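Wogan Lab Course: Robot Learning from Demonstration
Handout 4: Two views, one policy
Instructor: Eluned Pumphrey

Read this before the lab session. It covers how camera views enter a learned policy and how we compare one policy with another. You should already have the Sturcombe simulator running and the Condden data loader from Handout 3 installed.

1. The task

We use one tabletop task all through this unit. The arm has to place the green cup in the blue cup. A mango and a red fruit lie on the same table and play no part in the goal. They are distractors, and the policy is never told so. It has to learn from the demonstrations that moving them earns nothing.
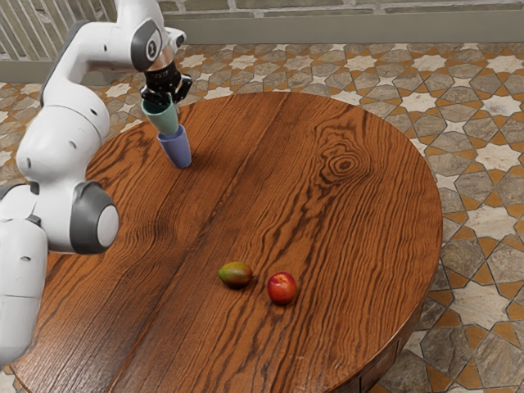
2. What the policy sees

At each step the policy receives an outside view, a wrist view and the joint positions. Each image goes through its own encoder. The two feature vectors are joined with the joint positions and passed to the action head, which predicts a short chunk of motion.

The outside view gives the layout: where the arm is and where the cups stand in relation to it. The wrist view gives detail near the fingers, but it loses context quickly. A bowl may fill one corner and run out of view, with only the fingertips showing at the bottom. Grain and glare on the wood can take up most of the pixels. Keep this in mind when you choose a crop size. A tight center crop of the view below would throw away the fingertips.
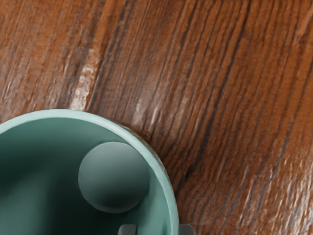
3. Training set

The baseline, which we call Gostow, is trained on 40 demonstrations. Do not add more for the first part of the lab. Use the same split as last time and leave the random seed alone.

Common mistakes from earlier years:
- normalizing the joint positions with statistics from the test set
- swapping the two camera streams in the config file (training still runs, and the loss looks normal)
- flipping images left to right as augmentation without changing the actions to match

4. Where to look for errors

Most of the motion is easy to imitate. The hard part is alignment, when the green cup is over or close to the blue one and a small sideways error can put its base on the rim. When you review a rollout, find this stage first and step through it slowly.

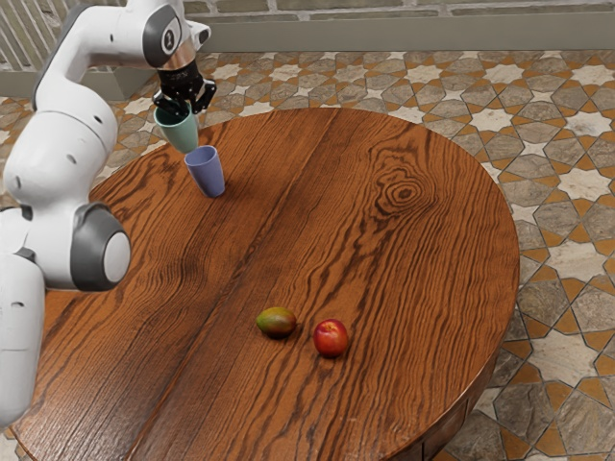 Figure 3. Outside view, green cup held near the upright blue cup.

From outside, depth along the viewing direction is hard to judge. Check the matching wrist view before you decide that the cups are lined up. The held cup is large there and hides part of the table, while the target cup can be pushed into a corner. Note in your log how much of the target cup is visible. 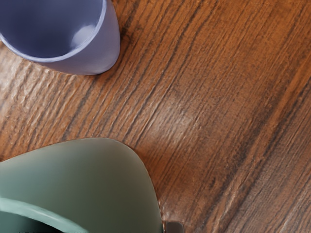

5. Evaluation

Run 40 rollouts for each policy, using the same list of starting positions. A rollout is a success if the green cup is inside the blue cup and the fingers have let go when time runs out. Partial credit is not given.

Reference results for the baseline:
Both views: 71 percent success
Outside view only: 21 percent success

These are averages over several seeds, so a single run of yours will not match exactly. Report your own numbers even if they come out lower.

6. To hand in

One page, plus your log. State which view you removed or changed, give the success rate before and after, and describe two failed rollouts in detail. Bring the config file to the session, as we will compare crop settings first.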